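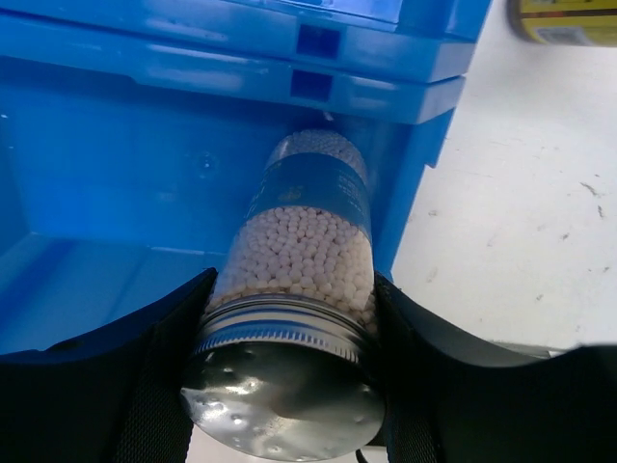
Wrist-cam only policies for bin picking – anyone reproduced the Tillman result?
Board: Manipulation / Learning from demos
Page 1 of 1

senthil_v
Oct 19, 2018
So I finally got through the Tillman writeup (the one Nesma Metwally posted in July). Claim is you drop the overhead camera completely, train on wrist view only, and the policy picks as well or better from bins. They had 2,447 demos. I have nowhere near that.

Tried it with 109 demos on our setup, one object at a time, blue bin on a white table. Jars, cans, that sort of thing. Reach is fine. Close is fine mostly. Where it dies is the lift – it closes, then sort of hangs there, opens a bit, closes again. Clear jars are worst.

30 test picks with wrist only, 19 good. Same 30 starts with overhead + wrist, 22 good. So wrist only is not better for me, but way closer than I expected.

Anyone else?

kettlebot
19/30 vs 22/30 is nothing. That's the same number. Run more.

senthil_v
Yeah I know. Arm time is the problem, I get it evenings only.

rlumanlan
We did this at Vullow, on and off. Same stall after closing. What's happening (I think) is the view barely changes once the object is between the fingers. Frame before lift and frame during lift look almost the same, esp. with a jar lying lengthwise and the lid right up at the camera. Policy has no clue which step it's on. Demos have a pause there too, becuase the human checks the grip, so it learns the pause.

Trim the pauses out of the demos. That alone got us most of the way.
– Rowena

dov_k
Disagree, or at least it's half of it. If the bin wall is in view the wall moves when you lift. There's plenty of signal. The net just isn't looking at it, a shiny metal lid right up close is going to grab everything. Random crops helped me more than trimming did.

rlumanlan
Random crops on a wrist cam scare me. You're throwing away the one thing that view gives you for free, fingers always in the same place.

dov_k
Small crops. 4 percent each side. Fingers stay pretty much where they are.

rlumanlan
ok that's less crazy than I pictured

Ajith Marar
Feed it the gripper width. Please. Every one of these threads ends up here. If it knows the fingers stopped short of fully closed it knows it's holding something. One extra number on the input.

kettlebot
Tillman writeup says no proprio though, that's the whole claim isn't it? "Pixels only."

Ajith Marar
Then the claim is silly. The gripper reports its width anyway, why throw it out.

nesma_m
Hi, I posted the original link, not an author. Read the appendix again, they do stack the last 4 frames. Easy to miss, it's one line under the training table. With stacking you get the motion at lift and you can go pixels only. Single frame I never got past the stall either.

senthil_v
Oh. I was single frame. Missed that completely, thanks. That's annoying

dov_k
Frame stacking with demos has its own trouble, it'll just copy whatever it was doing last. Been stilll for 4 frames? Stay still. You could make the stall worse.

nesma_m
Only if the pauses are in there. So trim first like Rowena says, then stack.

rosangela_p
Jumping in on the clear jar thing. We had Hikik pads on the fingers, then swapped to a mesh fabric strip, and the training numbers didn't move but the real picks did. Smooth plastic was turning in the grip on the way up. So some of your "policy" failures might be plain slip. Split them out – did it let go by itself, or did the jar leave? Two different bugs.

senthil_v
Didn't split them. Went back through the clips just now, of the 11 wrist-only fails, 7 are the open/close thing, 3 are slip, 1 it missed the jar and grabbed nothing. So mostly policy but not all.

rosangela_p
Good, that's a table worth having. Weight matters too btw, full jar vs empty. If your demos are all one fill it won't carry over.

kettlebot
Is anyone going to test on a bin that isn't blue

senthil_v
One thing at a time. Plan is: trim pauses, stack 4, same demos, same 30 starts. Then gripper width as a separate run so Ajith can say told you so. Crops last.

Ajith Marar
I'll wait.

dov_k
Do crops before width. If you add width first it'll cover up everything and you won't learn what fixed it.

senthil_v
Fair. Crops before width then. Will post numbers here, probably about two weeks, the arm is booked for the Inine demo until then.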